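Search notebook Go
Home Entries Cells Parts log People

Open day at Plamotthorpe, Tuesday, the PC assembly cell
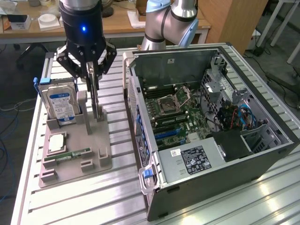 Liette Gagnon
Automation technician, Prekex bench group

Okay, writing this up while I still remember it (and while the coffee lasts). Abundio and I drove over for the morning session, got our visitor badges, got lost once between the parking lot and the door, and ended up at the PC cell before the official tour had even started. Best luck of the day, we had it nearly to ourselves for a while.

The job is the one we keep saying is too fiddly for us. Hard drive, CPU and RAM wait in a gray fixture tray, and the tower case is on its side right next to it with the board facing up. The CPU socket was already open with the lever raised when I got my picture, and there's a RAM stick in one slot already. Two arms at the table. I spent most of my time staring at the one with the black gripper, the long straight fingers especially, and I want a pair like that for our bench, please and thank you!

What I liked most was the tray. We've been arguing since July about whether to use vision for everything, and their answer is to make the part sit where you want it and then go get it. The drive stands upright, the CPU has its own shallow recess, the RAM lies in a long slot. I asked how they made the tray and got a long happy answer about how many versions there had been. They're on number 18. We gave up on ours after the second one, so maybe that tells me something.

The program runs at 10 percent speed when visitors are in, which made it slow to watch but great for taking notes. The guy from Zepeda who was standing next to us kept asking for full speed and kept being told no. I was on the side of no, there were kids coming through later.

Stuff I asked about:

- RAM insertion. They push until the force reading climbs, then stop and check, then push again. Two stages. Ours does one long push and that's where we get the crooked ones. Try this first when we're back!
- CPU placement. They come down, let go a hair above the socket and let it settle. I would've been scared to do that. Abundio says he's always wanted to.
- Retention lever. Still done by a person. I was weirdly relieved to hear it.
- Cables. Also a person, and they have no plans to change it. Anyone who has tried to pick up a loose wire with a gripper will understand.
- Logging. They save 256 samples of force per insertion and throw the rest away. We save everything and never look at it.

They do their long runs overnight, 400 insertions and then swap the RAM module for a new one. I need to look up how many ours has had, it has to be way past that by now. (Abundio, do you have the sheet?)

The Flemier talk after lunch was about scheduling for bigger lines and I drifted a bit. Abundio took proper notes, ask him. He did come out of it wanting to redo our handoff signals, so be warned.

For our own bench, in the order I'd do it: two-stage push, new RAM module, then a real tray with a recess for the CPU in place of the foam thing. Abundio Quintero will draw the tray, I'll do the force stuff. Still need to email them about the finger length, I wrote it on the back of my badge and then handed the badge in at the desk.

Last updated: Tuesday, 4:40 pm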